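The Blue Caddy

My sister's old house in Cerkatholm was sold in November, and all I asked for was the computer in the cupboard under the stairs.
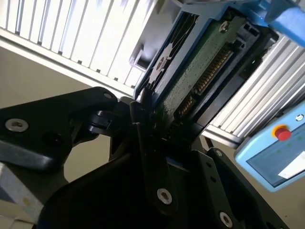
I should say that I know next to nothing about computers. I can turn one on, I can write a letter, and I once changed a printer cartridge and felt smug for a week. So when I got the side off the big beige box I was expecting, I don't know, a drawer of some kind with her name on it. What I got was dust, a dead spider, and a hard drive in a caddy with bright blue plastic along its edges, much too cheerful for where it had been living. I knew the word caddy only from tea. There was a green circuit board on the face of it, and a row of little gold pins, and I remember thinking they looked like something you'd find in a jeweller's tray.

I wrapped it in a tea towel and put it in my handbag. Then I caught the 208 bus home with it on my knee, like somebody bringing a hamster back from the vet.

She'd been writing a book, you see. Everyone in the family knew about the book and none of us had read a word. It was set in a seaside town called Morov, which she had made up, and whenever she rang me on a Sunday she would tell me the Morov news as if I'd lived there myself. The chip shop had changed hands. The woman with the two boats had stopped speaking to the man with one. I used to do the ironing while she talked, and I'm sorry to say I didn't always listen.

The man at Funari Repairs charged 40 pounds just to look. He had a counter covered in screws and a mug with no handle, and he turned my drive over a few times and said they didn't make many like this any more. I asked if that was good or bad. He said come back in a week.

It was a long week! I cleaned the oven. I went through the phone calls in my head and tried to put the Morov people in order, and found I could remember far more than I deserved to – the vicar's bad knee, the flood in the bowling club, the girl called only Ngata who arrived on the late ferry with a birdcage and wouldn't say what had been in it. I wanted very badly to know what had been in it.

When I went back he had the drive on the counter again, and a stack of paper beside it held together with a bulldog clip. Most of it was bank letters and recipes, he said, but there was one big file, and he'd printed that for me at no charge. 732 pages. I had to borrow a carrier bag.

I started on the bus and missed my stop. The chip shop was there, and the two boats, and on page 29 a woman stands at an ironing board with a telephone tucked under her chin, saying "mm" and "did he really" while somebody tells her everything. She burns a collar. She doesn't own up to it. I had never told my sister about that collar, but I suppose she could hear the iron go down.

The drive is on my kitchen windowsill now, next to the basil. I haven't reached the birdcage yet. I do ten pages a night, out loud, and I leave the ironing until morning.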